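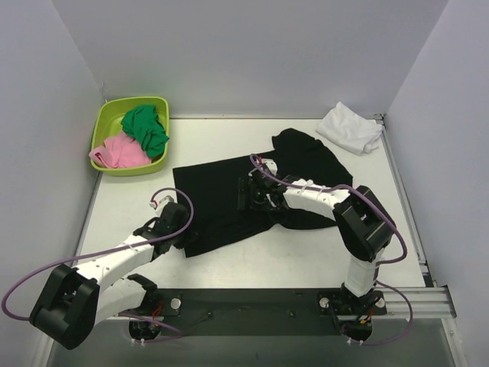

**¿Cuánta holgura hay que dejar al cable en el codo de un brazo de sobremesa?**

La suficiente para que, con el codo en su ángulo más cerrado, el cable conserve un radio de curvatura de 65 mm. Se mide con el brazo sin alimentación, moviéndolo a mano de tope a tope.

Monto en el taller una celda con dos brazos para doblar camisetas. Controladora Punora, firmware Greser. Al extender el brazo derecho hacia el fondo pierdo la comunicación con la pinza; si lo recojo, vuelve. ¿Cable o conector?

**Respuesta 1** (aceptada)

Cable, casi seguro. Mide continuidad hilo a hilo en las dos posiciones extremas. Si se abre en una sola, hay un conductor partido, normalmente junto a una brida.

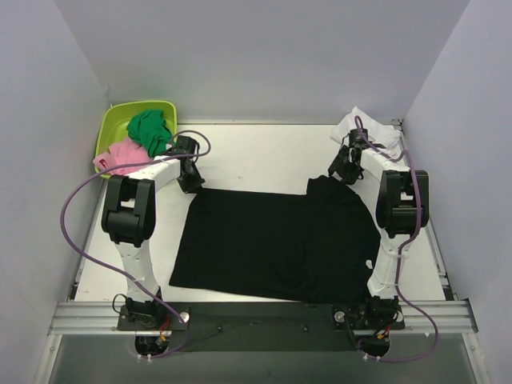 Las bridas van en el tramo recto del eslabón, nunca sobre la articulación. Apriétalas hasta que el cable no deslice y para ahí. Entre la última brida y la pinza deja un bucle libre. Yo cambié los dos cables en August... perdón, en agosto, y sigo sin cortes.

**Respuesta 2**

A mí me pasó con un conector Purier. Cámbialo.

**Respuesta 3**

Antes de desmontar, baja la velocidad del bus y mira el contador de errores. Con 157 errores por ciclo el mío era la masa.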